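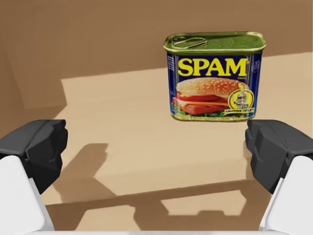

Flondadby Community Larder: your questions answered

We get asked the same handful of things at the door and over the phone, so we have gathered them together in one place. If your question isn't covered, do ring or pop in and somebody will be glad to have a chat with you over a cup of tea.

Who can use the larder?
Anyone living in Flondadby, Vamgate or the villages in between. You don't need a letter from your doctor or a voucher from the council, and we won't ask what you earn. We do ask for a postcode when you join, and that is purely so we can tell our funders how far people are coming.

How is it different from a food bank?
People do muddle the two, and it's quite understandable! A food bank usually gives out a parcel in an emergency. With us you pay a small weekly membership and choose your own shopping from the shelves, much as you would in a little corner shop. If you can't manage the fee one week, have a quiet word and we'll sort something out.

How much does it cost?
Membership is £4 a week for a household, or £2 if you live on your own. There is no joining fee, and you can skip as many weeks as you like — holidays, hospital stays, visits from the in-laws — without losing your place.

Where are you?
We are in the Ackroyd Hall, through the side door on Monmont Lane. The front steps are rather steep, so please use the side if you have a pushchair or a wheelchair. The bus from Vamgate stops just past the chemist.

What can I give?
Anything that keeps and hasn't been opened is welcome. We are nearly always short of tinned meat and fish, long-life milk, cooking oil, coffee and puddings. Beans and pasta we tend to have plenty of, though we'd never turn them away. Please check the date on the packet before you bring it in. 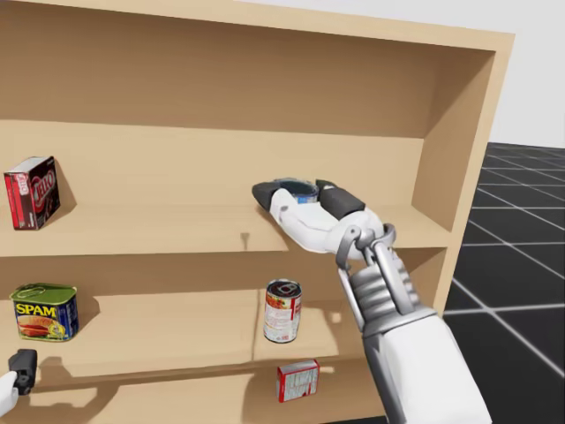 Jell-O on the upper shelf.

Do you take food from abroad?
Yes, gladly, as long as the ingredients are given in English. Lots of people come home from their travels with packets they never get round to opening, and these go surprisingly quickly.

Can I bring home-made jam or cakes?
Jam, yes, if the jar is sealed and you have written on the label what is in it and when you made it. Cakes we can't put out on the shelves, I'm afraid, but they are very much appreciated on the tea table.

What about fresh fruit and vegetables?
If your allotment has run away with you, bring the surplus in on the morning we open and it will most likely be gone by lunch. We have only a small fridge, so it does help to ring first if you have more than a couple of bags.

How many people do you help?
Last year members made 2460 visits between them, and we were given 1486 bags of shopping by neighbours, schools and churches. We were very touched by that.

Are you open all year?
We close for a week in February to give the hall floor its yearly polish, and again between Christmas and New Year. Notices go up on the side door well beforehand.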